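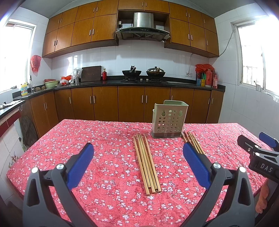
My grandmother kept her chopsticks in a jam jar, tips up, and for years I did the same without giving it a thought. Then last January I pulled out a pair for noodles and found the bottom ends had gone soft and gray from sitting in a little puddle, and that was the end of the jam jar for me!

So now we have a proper caddy, a pale gray-green plastic thing full of round holes, with a dark tray underneath to catch the drips. It has a slot near the top for hanging it on a hook, though ours just stands on the table (I have never once got around to putting up the hook, and I suspect I never will). Noémi found it for me after I had complained to her one time too many, and I've been fond of it ever since.

The other thing I did was lay all the wooden ones out on the blossom tablecloth – the pink one, which my sister thinks is too much and which I will defend forever – and go through them. I like to sort them in bundles, side by side, and roll each pair under my palm to see if it wobbles. The warped ones go in the garden to hold up the peas. Plain light wood is still my favorite, I must say. The lacquered sets people give you are lovely to look at, but just try picking up a slippery mushroom with one.

As for washing, I use warm water and a little soap, never a long soak, and then I spread them on a towel for 30 minutes before they go in the holder. Mitali puts hers through the dishwasher and says they come out fine, so perhaps I'm fussy. She did ask me where the caddy came from, though, and I still have to look that up for her.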